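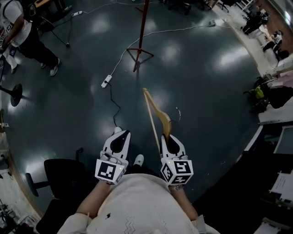
N.º 13

Domingo, 2025-09-21

Me desperté antes de las ocho y ya no pude volver a dormirme. Llovía. Hice café y me senté a leer lo que llevaba escrito de la traducción, que es poco. Me quedan casi 200 páginas del libro de Muireann y el plazo vence en octubre. Ayer me escribió otra vez, muy amable, para preguntar si había resuelto lo de los nombres de las plantas. Le contesté que sí, pero me faltan la mitad.

A media mañana dejó de llover y subí al monte por el camino viejo de Furkeo. Quería ver si habían salido níscalos. Nada. El suelo está mojado por encima y seco a dos dedos. Me crucé con Teófilo Correa, que bajaba con la cesta casi vacía, y me enseñó lo que llevaba: unas moras y un manojo de orégano. Dice que hasta dentro de dos semanas no merece la pena subir. Hablamos un rato del pozo. Su cuñado le pide 300 euros por limpiarlo y le parece caro. A mí también, aunque no se lo dije.

Seguí hasta la fuente y me senté en la piedra. Se oía la motosierra de alguien al otro lado del valle. Llené la botella y bajé por la umbría, donde se ha caído un castaño grande y hay que dar un rodeo entre zarzas. Me arañé la mano derecha. Cosa de poco.

Comí lentejas de ayer. Después saqué la ropa de invierno del altillo, que llevaba posponiendo desde el martes. El abrigo gris tiene polilla en el forro. Lo he dejado colgado en el balcón y mañana preguntaré en la mercería si lo pueden arreglar. Dos jerséis los doy. El azul me lo quedo aunque me apriete en los hombros, porque lo tejió mi madre.

Por la tarde trabajé tres horas seguidas. El capítulo octavo va sobre las turberas y tiene una frase que ocupa media página, con cinco verbos que en español son todos «hundirse». La dejé en borrador con dos versiones. La segunda es más fiel y suena peor. He apuntado «bog asphodel» para consultarlo, porque en el diccionario viene solo el nombre en latín y Muireann quiere algo que diría una abuela.

Llamé a mi hermana a las siete. El niño sigue con tos y no irá mañana al colegio. Me preguntó si bajaré para el puente de octubre y le dije que depende del libro. Se quedó callada y luego cambió de tema. Tendría que ir.

Cené pan con tomate y una manzana de las del patio. Están pequeñas este año y con bicho, pero dulces. Hay que recoger las del suelo antes de que vengan las avispas.

Para mañana: mercería, pan, cambiar la bombona, contestar a la editorial. Hace fresco y he puesto otra manta en la cama.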